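Sunday, August. Evden cell, entry 19

Rewrote the two-arm handling rules again. The old sheet ran to 20 items and I have yet to meet anyone who got past item four. Kept: one arm holds, the other moves. Call out before touching the pendant. Walk the cable path before power-on, all of it, including the bit behind you.
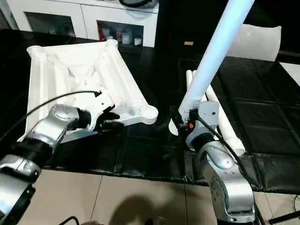

Left gripper on the white frame, right gripper on the base of the pole.

Added a line on floor cables. It says "route them off the walkway," which was also in the Raltitz version, in bold, to no measurable effect.

Speed cap during shared work is still undecided. Grustus doc says one thing in section 2 and something more relaxed in the appendix. Going with section 2 until somebody complains.

To do: print the sheet, bigger type. Log grip force per part. Ask why form 208 needs two signatures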